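Home » Community Help » News & Media

How do you keep up with war coverage without reading the same strike five times?

Jörg Reinholz
Posted May 14, 2022

I've been following the war every night after work and I'm drowning in it. One bridge gets hit and I see 20 headlines, all a little different - one says destroyed, one says damaged, one says "reports of smoke." I get alerts from 3 apps and I still couldn't tell you what happened by breakfast. Is there a sane routine for this? I don't want to tune out completely, my wife's cousins live over there.
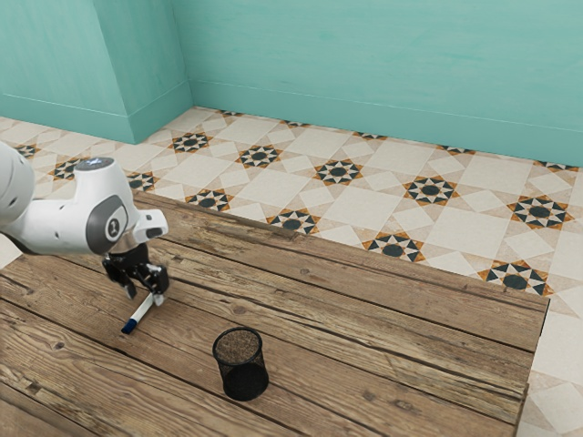
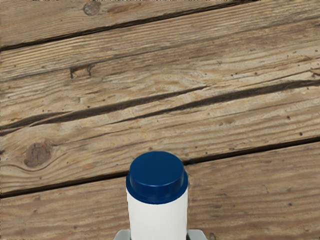
I did try reading only the evening roundup in the Dredley paper, but it's usually a day behind and the maps are tiny.

Lavari

Turn off the alerts, all of them! I did that in the winter and wow, what a difference. Now I read one long article in the morning and one at night, and I look for who is being quoted. If it's only one side's army talking, I wait a day before I believe it or repeat it to anybody. Also check the time on the story, because old ones get a new headline and come right back around. For the bridge stuff I wait for before and after satellite pictures - those usually settle destroyed versus damaged.

Skaren

just listen to the radio

Ehlers

I agree with Lavari mostly. I'd add a plain notebook. I write down the place and what was claimed, then go back 8 days later and see what held up. Quite a lot doesn't. And call the cousins, they may know more about their own street than any app does.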